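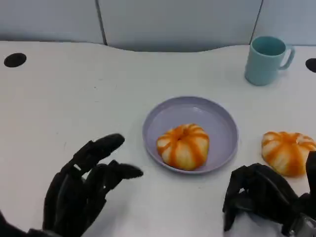
Page 1 of 2

Two hands, two pumpkin buns, one plate. My Saturday. A thread on looking after the tabletop station at Haltum, for the four people who asked and the one who only wanted to know about the buns.

1/ The job as written: both buns on the plate. One of them is already there, so on paper we are half done. I have been half done since breakfast.

2/ Most of the upkeep is fingers. Every 125 runs I power the hands down, bend each finger by hand and feel for grit. The left one is a sweetheart. The right one has a curl it likes to go back to, like a cat that has found its chair.

3/ Tendon slack is the usual culprit. You take it up a quarter turn at a time, then run the open-and-close routine and watch the fingertips. Take it up half a turn to save time and you get to do the whole finger again. Ask me how I know. Or ask Lærke, she kept the log.

4/ Speaking of the log: run 532 has a note from Aksel that says "made a noise." No finger, no side, no noise described. I have read it more often than some novels.

5/ Replies are asking about the smudges on the table. Yes, I wipe it. Damp cloth, then a dry one, hands parked well back. It is a white table under bright lights and it remembers everything.

6/ Setup order, if you're copying this at home (why):
Hands to park
Zero the wrists
Table wiped
Plate down
Mug back right, handle out
Buns last
I once did buns first. The wrists zero with a little flourish.

7/ The mug isn't part of the task. It is there to be left alone, and it counts as a fail if a hand so much as nudges it. Halldóra calls this the hardest part of the job and she has met the rest of us.

8/ Grip force lives in a file called soft_final_2. There is no soft_final_1. For buns I start at the bottom of the range and creep up until the thing stays put on a lift. If it leaves a dent, back down two steps and apologize to the bun.

9/ Spare fingertips come from Fevex in bags of 111, a number I have asked them about in writing. They said it was the bag size.

10/ Counter on the right hand is at 3,741 closes since its last full strip-down. Hadi says over 3,000 is when he starts listening to it. I've been listening. It clicks a bit on the thumb side. Strip-down goes on the June list, under the thing that was already on the June list.

11/ No, you can't have the buns.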